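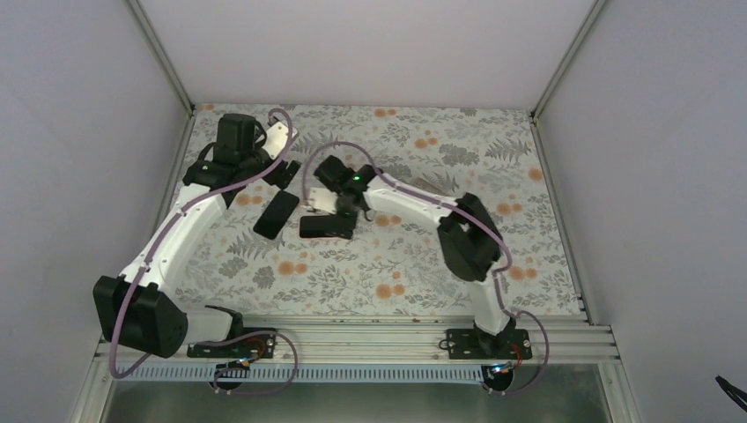
Pressure relief valve dripping on a combi, replace or expansion tank first?

hallmoor_dave
Posted Sun 2 December

Combi boiler, Veltar, nine years old, came with the house. The copper pipe that goes out through the back wall has started dripping. The gauge reads fine cold and then climbs to almost 3 bar when the radiators have been on a while. Next morning it is back down near zero and I have to top it up. I have been topping it up every day for a couple of weeks.

A plumber came Thursday, looked at it for maybe five minutes and quoted me 300 for a new relief valve plus labor on top. He did not check anything else that I could see. Before I say yes, is he right? The house is a two story with nine radiators if that matters.

pipe_and_slippers
The valve is doing its job. It opens at 3 bar and you are hitting 3 bar. The question is why the pressure climbs, and the usual answer is the expansion tank has lost its air charge. Put a new valve on without fixing that and the new one will be dripping by spring.

hallmoor_dave
Where is the tank? I took the front cover off the cupboard and I don't see anything like a tank.

pipe_and_slippers
Inside the boiler case on most combis. Flat round thing, usually red or gray, at the back. There is a valve on it like the one on a car tire. Don't take the boiler case itself off if it forms part of the combustion seal. On a lot of models it does. That part is for someone licensed for gas.

Torvald K
Agree on the tank but I'd say do both. Once a relief valve has lifted a few times it gets grit on the seat and never closes properly again. I change it every time. It is a cheap part and you have the boiler drained anyway.

pipe_and_slippers
Every time is overkill. I have recharged plenty of tanks and left the valve alone and never been called back.

Torvald K
And I have been called back, which is why I change them. His has been dripping for two weeks. That seat is finished.

marl_pit
Homeowner here, had the same thing in September. Mine was the tank. The guy let the water pressure off, pumped the tank up with a bicycle pump and a gauge, refilled, and that was it for six weeks or so. Then it came back. The rubber inside had split. If you press the pin on the tire valve and water comes out, it is split and pumping won't help.

hallmoor_dave
Did you replace the tank inside the boiler?

marl_pit
No. It was going to be most of a day's labor because the whole boiler had to come off the wall to reach it. He left the old one where it was and fitted an external one on the return pipe in the laundry room. Nodavik, the white one. A bit ugly but it works and next time it will be a ten minute job.

Torvald K
External is the way to go on the older Veltars. The rear access on those is terrible. Just make sure it goes on the return with no valve between it and the boiler that somebody could shut by mistake.

Greta_in_the_loft
Can I ask a question on the same subject? We have a Dranow system boiler with a separate cylinder and the gauge drops but there is no drip outside at all. It never goes high. Just down, down, down, a top up every ten days.

pipe_and_slippers
Then yours is a leak, not the same fault. Check every radiator valve with dry toilet paper, and look under the cylinder. If you have pipes in a concrete floor, look for a warm patch. Probably worth its own thread.

Greta_in_the_loft
Thanks, will start one.

Qiuyue Meng
I do heating repairs, mostly Veltar and Skála. A few things for the original poster.

First, stop topping it up every day if you can. Fresh water brings in oxygen and it rusts the radiators from the inside. It also thins out the inhibitor, so whoever does the repair should put a new dose in at the end. Ask for that and get it written on the bill.

Second, make sure the filling loop is fully closed. If one of the two taps on the braided hose is letting by, the pressure goes up by itself even with the heating off, and it looks a lot like a bad tank. Close both, take the hose off if it is the removable kind, and leave the heating off overnight. If the gauge is higher in the morning, the filling loop is your problem. If you got the pressure near zero in the morning after the heating had been on, I lean toward the tank, but the test costs nothing.

Third, a combi can also gain pressure through the plate heat exchanger if it has a pinhole. It is less common. With the filling loop disconnected and the pressure still going up with no heat on, that is where I would look.

On the valve, I would change it in your case. Two weeks of dripping is a lot.

pipe_and_slippers
I forgot the filling loop. Good call. Still say the valve could be tried first after the tank is done. You can flush the seat by turning the knob a quarter turn a few times.

Torvald K
You can also turn the knob and have it not stop at all on a Saturday night with no parts counter open. I would not tell a homeowner to touch it.

pipe_and_slippers
Fair, I meant for the plumber, not for him.

old_copper
300 for a relief valve is a lot wherever you live. Is that in dollars? The part is nothing like that.

hallmoor_dave
Dollars, and it was 300 for the valve and then labor on top. He said it had to be the original part from the manufacturer.

old_copper
Get a second quote. Tell the next one on the phone that the pressure goes up to 3 bar when hot and drops to zero cold. If they know what they are doing they will say expansion tank before you finish the sentence.

Bexwell Plumbing
I'll stick up for the first guy a little. Some of the valves on these are a special cartridge with a clip and they do cost more than a standard threaded one. Then there is draining down, refilling, bleeding nine radiators. People look at the part price online and forget that. But I agree he should have put a gauge on the tank before quoting anything.

old_copper
Draining down nine radiators for a relief valve? You shut the flow and return under the boiler and drain the boiler only.

Bexwell Plumbing
If the isolators hold. On a nine year old system I quote as if they won't.

old_copper
And if they do hold, does the customer get the difference back?

Bexwell Plumbing
Yes, on mine they do.

hallmoor_dave
Update. I closed both taps on the filling loop. One of them was not all the way shut, it took another quarter turn. Took the hose off and capped it. Heating off overnight, set to 1.2 cold. In the morning it was 1.1. So not going up.

Qiuyue Meng
Then the loop may have been adding a little, but it is not the main thing. Now run the heating and watch the gauge. Write down where it starts and where it is after half an hour.

hallmoor_dave
Started at 1.1, had the heating on for half an hour, 2.7 and still moving. Drip started soon after that.

pipe_and_slippers
Tank.

Torvald K
Tank, and a valve.

marl_pit
Ask about the external one before they start taking the boiler off the wall. Mine needed a spot with room for it on the wall and a pipe you can get to. If you have the return running through a closet or the garage it is easy.

hallmoor_dave
The return goes through the garage. It comes down behind the water softener.

Qiuyue Meng
Good place. If the garage is not heated, have them insulate the short pipe to the tank. And size it for the system. Nine radiators on a two story house, the installer should work it out from the water volume and not just put on whatever is in the van. I usually see them too small.

Torvald K
Second that. Too big does no harm, too small and you are back here in January.

frostline22
Same boiler as the OP, reading this with interest. Mine goes from 1 to 1.8 when it is hot. Is that bad?

pipe_and_slippers
Bit more than I like but I wouldn't spend money on it. Have the tank charge checked at the next service.

frostline22
It has never been checked at a service as far as I know. They just put the probe in the flue and leave.

Bexwell Plumbing
Checking the charge properly means taking the water pressure off, so on a basic service it gets skipped. Ask for it when you book.

hallmoor_dave
Got a second quote. She asked about the gauge before I got to it. External tank in the garage, new relief valve, inhibitor, insulation on the pipe, and she will check the isolators hold before deciding how much to drain. Total is a bit more than the first guy wanted all in for the valve. She is coming Tuesday.

old_copper
Take that one.

Torvald K
Ask her to leave you the old valve. If there's grit on the seat post a photo, I have an argument to win with pipe_and_slippers.

pipe_and_slippers
One valve proves nothing.

hallmoor_dave
Will do. In the meantime can I run the heating or leave it off until Tuesday? It is getting down to freezing at night.

Qiuyue Meng
Run it, but turn the flow temperature down. The water expands less and you may stay under 3. Put a bucket outside if the drip lands on the path, it will ice up.

hallmoor_dave
Flow is down to 130 now and the gauge is holding at 2.2. House is a bit slow to warm up but OK.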